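Grenstead Textile Store: Folded Cloths and Work Surfaces

Gallery updated September. Entries cover the cloths issued to the Haterside workroom and the surfaces they are folded on. Colour names follow the Pondico shade card, with plain equivalents given where the card is vague. Sizes are omitted; refer to the stock sheet.

Cloths are folded on the bench, hem to the outside, and checked for edge wear before shelving. A hem with a continuous line of stitching parallel to the border passes. One with a lifted or broken run of 12 stitches or more goes to mending.
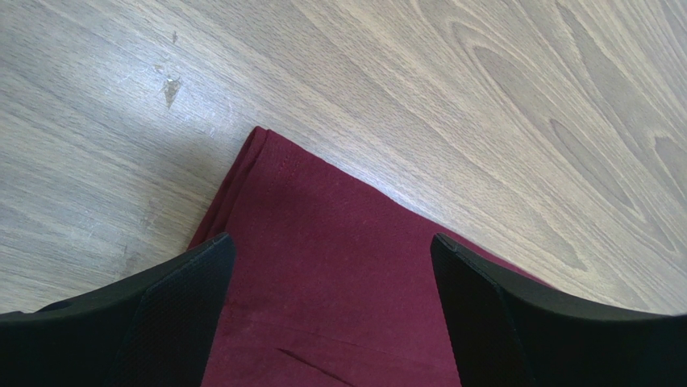
Maroon stock is kept apart from the pale colours for the first 9 washes. Burgundy and wine-red dyes from the Guo batch are the worst for transfer, and a fuzzy weave also picks up lint from anything light grey or white stored beside it. Brush along the weave before folding.

Surface notes. Grey wood-grain finishes show chips as pale marks and scuffs as a hazy patch. Both are cosmetic, but a chip with a raised lip will catch a loose thread. Rub back with 400 grit, wipe down, and leave clear until dry.

Shelving. Folded corner to the front, 2 stacks per shelf, darkest colours at the bottom. Labels face the aisle. Return mended cloths to the same stack they were drawn from.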